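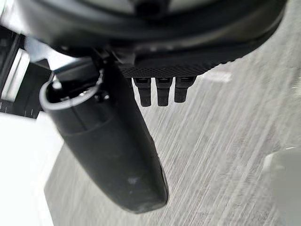

Weniger Wasser, weniger Streit

Seit sechs Jahren berät sie für das Büro Tarnov Mieterinnen und Mieter, deren Nebenkostenabrechnung höher ausfällt als erwartet. Zum Gespräch in Badelard hat sie einen Ordner mitgebracht, den sie kaum öffnet.

Die meisten Leute kämen wegen der Heizung, sagt sie, und blieben dann beim Warmwasser hängen. »Den Posten liest kaum einer richtig. Da stehen Verbrauch und Grundkosten getrennt, und wer nur auf die Endsumme schaut, sucht den Fehler an der falschen Stelle.« Im vergangenen Mai hatte sie einen Fall aus der Siedlung Wevden auf dem Tisch: eine Nachforderung von 399 Euro, ein kleiner Haushalt, kein Bad mit Wanne.

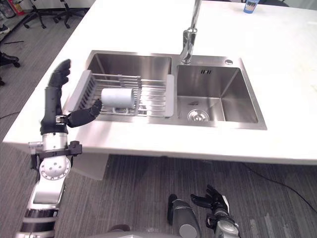 »Der Zählerstand war von der Nachbarwohnung übernommen worden«, erzählt sie. Nach der Korrektur blieben 95 Euro übrig. Die Hausverwaltung habe sich damit Zeit gelassen – der Schriftwechsel zog sich über Monate.

Was sie zuerst rät? »Die Belege ansehen, und zwar im Original. Dazu hat man ein Recht.« Fotos vom Zähler beim Einzug und zum Jahresende hält sie ebenfalls für nützlich. Von Musterbriefen aus dem Netz hält sie wenig, viele seien veraltet. 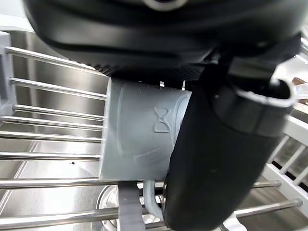

Sprechstunden und Anmeldung

Die Beratung findet im Haus Satti statt. Mitzubringen sind der Mietvertrag und die letzten beiden Abrechnungen. Termine werden telefonisch vergeben.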